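5. What went wrong with the wrist cable

I'll spend more room on this than on our success rates, partly because reviewers of the workshop version asked and partly because it ate most of our July. Short version: the arm stopped dead in the middle of folding runs, over and over, and for a long while I blamed the wrong thing.

The task was the cloth fold from Section 3. Reach over the table, take a corner, pull it across, let go. We logged 272 tries in this stretch, and 223 of them ran to the end without a stop. The others quit with the same message from the Lauritsen controller, a lost link to the gripper, and the arm froze wherever it happened to be. A freeze is the safe way to fail, I know! But a frozen gripper keeps its hold, and on 2 of those stops the arm was low enough that Sveva had to hit the release before she could get her hand anywhere near the table.

My first guess was software. I had just moved us to a newer build of the Cludier driver (against Aksel's advice, and he has been very nice about it), so I rolled it back and felt clever for a whole afternoon. The stops came back before dinner. Then I went after the network switch, then the power supply, and then I lost a couple of days to a timing theory I won't repeat in print.
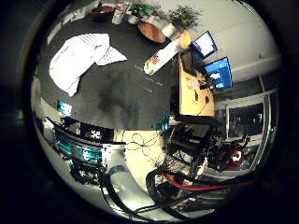 Figure 4. Wrist camera view of the folding workspace, with the hardware and cable runs around the table.

Sveva Mazza was the one who lined up the stop times with the joint angles. Almost every stop landed where the wrist was rolled well past center with the elbow high, so the far left corner of the table, basically. We ran the arm out to that pose by hand, at the lowest speed, and wiggled the cable bundle. Link gone. Let it hang, link back. I was thrilled and also a bit sick about the driver business.

When Svend Vestergaard opened up the bundle he found the signal wire broken inside its jacket, close to the clamp, with nothing to see from outside. The clamp was too tight and too near the joint, so every roll bent the wire at the same spot. We moved the clamp back, left a longer loop, and put in a new cable. We also changed what the controller does on a lost link: it still stops the arm, but it now sounds a tone and lights the release button, and our written rule is that hands stay out until the release has been pressed and the motors are off.

With the new cable we did some 5 hours of folding and saw no lost links. I would not read too much into that. The old cable had lasted a good deal longer before it started acting up, and I don't have a decent number for how many rolls a cable can take in this setup. We now swap it on a schedule, which is a guess with a calendar attached.

Comments

Asger Þorgeirsson: We had the same thing on our Skedton arm, also at the clamp. Did you log the wrist roll on the good runs too? Would love to see the two side by side.

Hélder Coelho: Please post the new clamp position, even a rough sketch. And does the tone carry over the noise of your shop? Ours didn't.

Aksel Bach: For the record, I still don't like that driver build.

Related items
Folding with one gripper: a first try
Release buttons and where to put them
Notes on the Fendley calibration board

Contact the authors | Copyright the authors | Back to top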